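We use cookies to improve your visit. By continuing to browse you accept our cookie policy.

The Toys That Stay Out of the Box

Jul 28, 2013

Jasmina Obradović keeps 428 soft toys in the back room of her shop, Plirkness, and she can tell you which ones have been washed this year. Most arrive in garbage bags. People are moving, or the kids have left, and the toys have to go somewhere.

She started in February of the year she left her job at a dry cleaner. The first batch was 20 bears from a closed day care. She sold six and mended the rest over the summer.

The work is slow. Seams get checked first, then the eyes, then the stuffing. Long pile is brushed before it goes near water. A flattened tail can take an evening to bring back, and short legs are worse, as the filling packs hard at the ends and has to be teased out with a crochet hook.

Bears sell best. Rabbits come second. The round creatures with pointed ears and odd faces sit longer on the shelf, though Obradović likes them more.

"A frowning one will wait a year," she says. "Then two people want it the same afternoon."
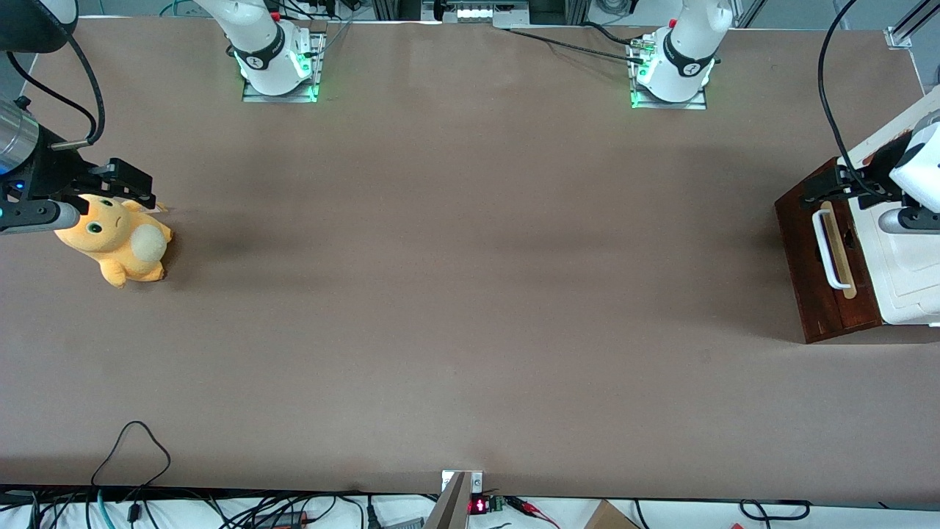
Her regular buyer, Marin Yordanov, prefers yellows and oranges - colors that fade fast in a window. He asks for toys that have been stored flat and in the dark. He doesn't mind a missing label.

Prices are low and she has no plans to raise them. A small plush costs less than lunch. Thread and filling are the main expenses, and rent takes most of what is left.

Plirkness is closed for the first half of February.

Related
Haris Omerović on repairing wooden trains
The button drawers of Zanholm
What to do with 4000 marbles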